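O elixir de Clostitia

O vendedor garantiu que a água da fonte de Clostitia curava a insônia em 25 dias. Josefina Gallardo pagou dois frascos, desconfiada, e guardou o recibo.

— E se não curar?

— Cura sempre — disse ele, já a fechar a mala.

Em novembro continuava acordada às 2 da manhã, a ouvir a geladeira.

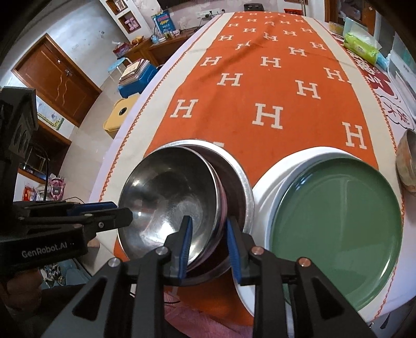
Troncoso achava que a culpa era dela, que a água só fazia efeito em quem acreditava. Josefina perguntou-lhe quanto tinha dormido. Ele bocejou e mudou de assunto.

Ela regou a samambaia com o resto.

© Contos de Brernavari | Contato | Voltar ao topo
6 comentários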